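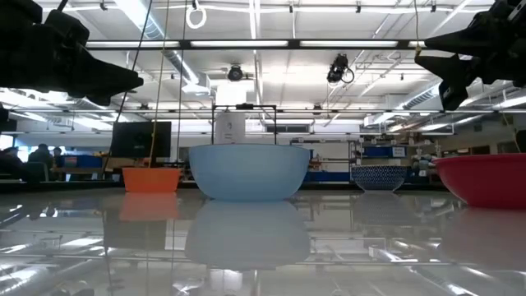
4.2 Serving size and the second helping

Every household in the Prurton sample claimed to eat moderate portions. The food diaries were less polite. Of the 988 evening meals recorded, 977 could be matched to a dish, and it is these we analyze here.

Bowl size predicted how much people served themselves, as earlier work would lead us to expect. It predicted how full they felt rather poorly. Diners given the large bowl took more soup, left more soup, and described the portion as "normal." Diners given the small bowl also called it normal, then went back to the pot. We had planned to treat second helpings as rare events, a plan that lasted until the first week of coding.

Figure 2. Bowls of different sizes and colors on a glossy tabletop.

Color did very little. We tested it mainly at the urging of our pilot households, 66 of whom offered firm views on whether food tastes better out of blue. Their diaries gave no support to these views, and a follow-up letter saying so did not change them.

Self-reported hunger was entered as a covariate and explained almost nothing. Time of day did better, and the presence of bread did better still. We return to bread in Section 5, at greater length than we intended when the study was designed.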